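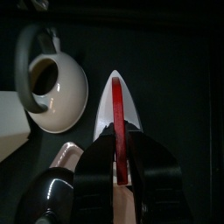

About Turville

Turville develops control and perception software for robot arms with two-finger grippers. The company writes the layer between a camera stream and a joint command: object pose estimation, grasp selection, motion planning, and the tools used to record, replay and compare runs. We do not build arms or grippers. Our customers bring their own hardware, and our software is installed on an industrial PC next to the controller.

The company was started by Chantal Morin and Oğuzhan Akgül, who had worked together on motion planning for packaging lines. The first product was a trajectory checker that ran offline. Customers kept asking for it to run on the live cell, and the planner now sold as Fortin grew out of that work. Morin leads planning and control. Akgül leads perception and the tooling group.

Products

Fortin is the motion planner and controller. It takes a target grasp and a collision model and returns a time-parameterized path. Replanning runs in a separate process from the servo loop, so a slow plan does not stall the arm. The servo loop runs at 500 Hz and accepts position, velocity or impedance targets. If no new target arrives within 12 cycles, the controller decelerates along the current path and holds. Limits on joint speed, tool speed and contact force are set in one file, which is read at startup and cannot be changed while the arm is enabled.

Holavard is the perception package. It segments objects from a wrist camera, with or without a second fixed view, and produces grasp candidates with a score for each. Most of the engineering effort goes into close range. In the last part of an approach the fingers cover part of the object, glazed and glossy surfaces produce highlights that move with the camera, and dark surfaces give little depth signal. Holavard handles this by carrying the object estimate forward from earlier frames and using the known finger geometry as a mask. Pixels that belong to the gripper are removed before segmentation. The mask is computed from the measured finger opening and has to be recalibrated when fingers are changed.

Dustley is the logging and replay tool. It records camera frames, joint states, commands, planner decisions and configuration on one clock. A recorded run can be replayed against a newer build of Holavard or Fortin, and the two outputs are shown side by side. Dustley reads and writes an open file layout, documented in the manual, and can be licensed separately. Several customers use it with planners that are not ours.

How we work

Development is organized around recorded runs. When a grasp fails in our lab or at a customer site, the Dustley file is added to the regression set with a short written cause: wrong pose, late frame, unreachable approach, slip, operator stop, or unknown. A change to the grasp scorer cannot be merged until it has been replayed against the full set. The set currently holds 3233 runs. Runs labeled "unknown" are kept and reviewed again every March, along with the label definitions.

Lab trials use household items and toys. Handles are of particular interest. A mug handle is a thin curved part standing off a larger smooth body, and the handle on a toy iron runs along the top of a body that widens and tapers beneath it. In both cases the highest-scoring grasp on shape alone may leave too little room for the fingers, so the scorer checks finger clearance against the estimated body before it ranks candidates. The clearance margin is a parameter. The default is conservative and will reject some grasps that would have held.

We test objects close together as well as singly. Neighboring objects affect three parts of the stack: segmentation, where two items of similar color may be merged; approach planning, where the wrist and camera housing need room as well as the fingers; and closing, where the outside of a finger may push an adjacent item. The collision model in Fortin includes the camera housing and cable by default. Customers with a different mount supply a mesh and a transform, and the setup tool checks both before the first motion.

Learned and conventional components

Segmentation and grasp scoring in Holavard use learned models. Calibration, kinematics, collision checking and the servo loop in Fortin do not. The division is deliberate and is reflected in the interfaces: a learned component may propose a target, and a conventional component decides whether the arm may move to it. Each rejected target is logged with the check that rejected it.

Models are trained from recorded runs and from teleoperated demonstrations made in our lab. Customer recordings are used for training only under a written agreement, and that agreement may be limited to a named project. Model files are versioned separately from the software, and a site can stay on an older model after a software update. We support each model version for the life of the software release it shipped with, plus the next one.

Integration

A standard integration covers camera calibration, finger mask setup, the collision model, and a trial period on the customer's own objects. We support up to 10 arms on a single Fortin server. Each arm has its own servo process, and they share one planning queue. Drivers are available for the common controller interfaces. For others we provide a driver template and a conformance test, which exercises timing, fault handling and the enable sequence.

Holavard does not currently handle transparent objects, loose fabric or liquids in open containers. Fortin is not a safety controller and must not be used as one. Emergency stops, guarding and speed limits required at the site have to be implemented in rated hardware, independent of our software.

People

Turville is a small company and most of its staff are engineers. The groups are planning and control, perception, tooling, and field integration. Engineers in the first three groups rotate through field integration, normally for one installation at a time. Support requests are answered by the group that owns the component concerned, and a request that includes a Dustley file is routed automatically from the fault code in its header.

We hire for C++ and Python, with experience in real-time control, geometric vision or test infrastructure. Applicants complete a work sample using a recorded run: they are given the file, the configuration and access to the replay tool, and are asked to write up the cause of a fault. Arm experience is useful but not required for tooling positions.

Contact

Sales and integration inquiries go to Chantal Morin's office. Questions on file formats, replay licensing and research access to Dustley go to Oğuzhan Akgül. Please state the arm model, the controller version and the camera mount in the first message. Current release notes and manuals are on the Documentation page.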